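Shared kitchen in Grirnenton opens its new dish room
10th January

The community kitchen in Grirnenton has a new dish room, and the cooks who rent there by the hour can use it from this week. The work started in October and cost 3,598 euros, paid by the users' association.
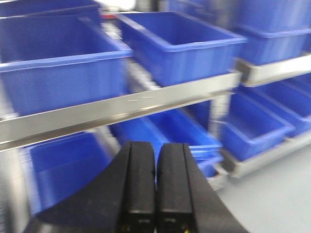

Storage was the main complaint in the old room. Plates stood in piles on the floor of a corridor, and every group had its own boxes. Now there is steel shelving, and the blue plastic bins are placed on it on more than one level, so a cook can take out a bin without asking for a key. "I looked for soup plates one full evening last year," says Paraskevi Drakos, who bakes for the Julum market.

The bins were bought second-hand from the Chrysikopoulos bakery when it moved to a smaller building.

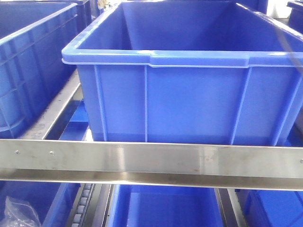

The association also made a new list of its dishes. It has 471 pieces, and 200 of them can be borrowed for weddings and name days. A deposit must be paid, and it is returned when the dishes come back clean. 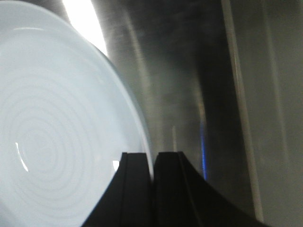

Grirnenton Local News, No. 7, page 2

White plates remain the standard, as the members voted. Makis Pappas wanted colored ones - he says they are easier to find after a party - but the price was too high.

Washed dishes should be put on the steel table first and checked for chips.
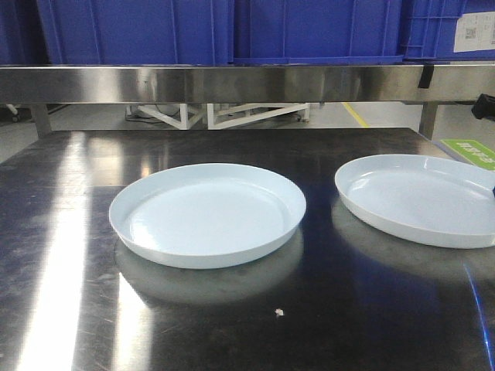
Anything with a crack goes to Leonidas Tsakiris, who keeps the list. Groups that want to reserve the room can write their name in the book at the entrance.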